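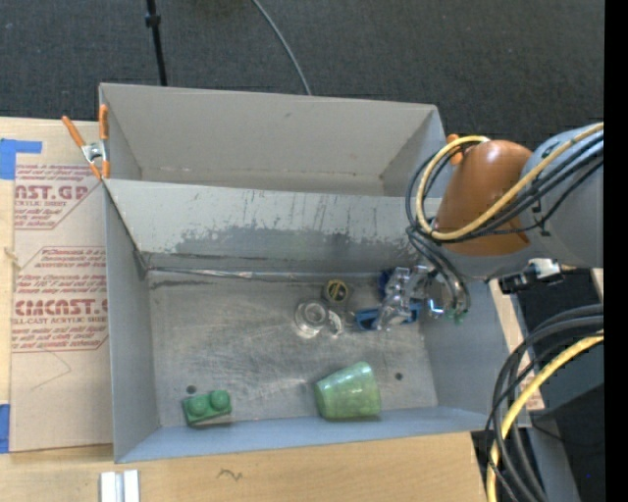

Figure 1. Gray bins on the tabletop, with the arm at right.

Does Predicted Grade Inflation Help Anyone? A Small Study of Mock Exams at Boltville High
Rania Qudah and Todor Kadrić
Supervisor: Maribeth Rivera

Background
Every April, students at our school receive a predicted grade for each final exam. The prediction goes to colleges, to parents and, by lunchtime, to everyone in the cafeteria. We wanted to know whether a generous prediction makes a student study more, study less, or just sleep better.

Method
We handed out 170 surveys on paper, having learned from last year's group that an online form gets filled in by the same few friends and somebody's brother. Each student wrote down a mock exam score, the predicted grade and the hours of review in the 10 days before the final. Teachers gave us the final grades with names removed. Tomoyo Furukawa in the math department checked our spreadsheet and found that we had sorted one column without the others. We would like to thank her, and also to forget it.

Results
Students predicted a grade above their mock score reported less review than students predicted the same grade or lower. Their finals came in closer to the mock than to the prediction. The pattern was clear in chemistry and history and fell apart in art, where the portfolio is mostly finished by then and review seems to mean looking at it sadly.

Limits
Hours of review were self-reported, and 2 students claimed more hours than the 10 days contain. We left them out. We also surveyed only one school – ours – and both authors were in the sample. One of us was predicted very generously in history and does not wish to discuss it.

Next steps
We would repeat the survey in the fall with a weekly study log. Zorica Stojanović has agreed to let us try it on her two chemistry sections, provided we do the photocopying.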